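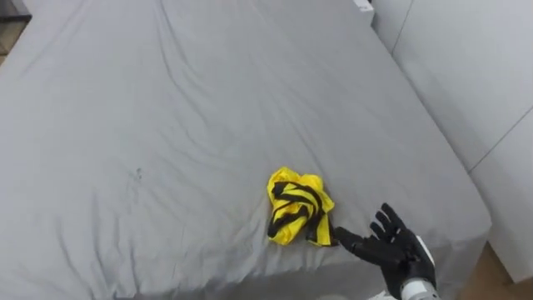
To: Brurwood Tinkerers list
From: Wulan Raju
Date: Sep 11, 2025
Subject: Re: Re: ok but can they do the washing yet

Mimoza Vukadinović wrote:
> I keep seeing clips of robots folding a tea towel and everyone in the
> replies going on as if the laundry is sorted for good. My mum has arthritis
> in both hands and asked me straight out if she should hold off on getting
> a cleaner in. What do I tell her? Can one of these things pick a jumper up
> off the bed and put it in a basket, yes or no? I don't care about backflips.
>
> Also does anyone still have the Kusuma servo tester, it's not in the
> cupboard.
>
> Mimoza

Hi Mimoza (and all),

Short answer for your mum: get the cleaner. Longer answer follows, put the kettle on.

I've been spending my evenings on exactly your jumper question, because it's the first thing on the Trekorel chore list and I figured I should be able to get through the first thing on a list before I had opinions about the rest. One bit of clothing on a bed, one basket on the floor, garment goes in basket. My four-year-old nephew can do it when bribed.

Rigid stuff I'm pretty relaxed about now. Mugs, bottles, a tin of tomatoes, fine. You find the edges, you close the hand, the thing stays the shape it was. Cloth is a different animal! A T-shirt dropped on a bed has no front and no handle, and if you drop it again you get a whole new object. Stripes make it worse in my experience, as the vision side likes to decide that each band of colour is its own little thing and then you're reaching for a piece of a shirt. Then there's the sheet. A fitted sheet with a few creases in it is also soft, also lumpy, and very happy to come along for the ride if you pinch too deep. Too shallow and you get air. The margin between those two is smaller than I'd like, and it moves about depending on how springy the mattress is. 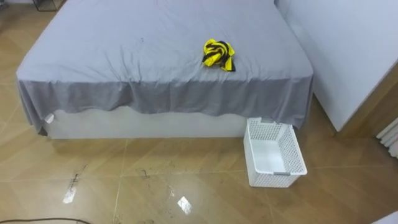
The whole job: striped heap on the bed, basket on the floor by the corner.

Then you have to get it over there, and this was the bit I'd underrated. The basket's low, it's down past the edge of the mattress, and the back rim is partly under where the sheet hangs down. So you're reaching down with something dangling off your fingers, and a sleeve that catches on the rim is a fail as far as I'm concerned, even though plenty of people would score it as a win. I'd be cranky if a person left it like that, so I'm cranky at the robot too. Glossy tiles don't help either if you're using depth cameras. You get a bright patch off the ceiling light and a little hole in your map, and the planner gets nervous about the hole.

For what it's worth, the training set I've been working from has 2,429 attempts in it, of which 1,748 are on beds and the rest on couches and chairs. I went through the bed ones and marked 1,420 as ones I'd accept at home, garment fully in, sheet still on. You can all do that sum. It's miles better than I expected back in April, and it's still not something I'd leave going while I went to the shops. Bear in mind that's all one item at a time too. A proper teenager's floor is another matter, and don't start me on socks.

As for the shop floor, Gareth's question from last month, I reckon that's further along purely because you get to boss the room around. Put the bin in the same spot, fix the lighting, bolt a thing down. The Mistgate packing line does that and it chugs along nicely. You can't tell your mum where she's allowed to put her basket.

I'd say ask me again in 3 years about the jumper. Folding it and putting it in the right drawer, I wouldn't want to guess.

Servo tester is in my boot, sorry. I'll bring it to the next meet along with the spare leads.

Cheers,
Wulan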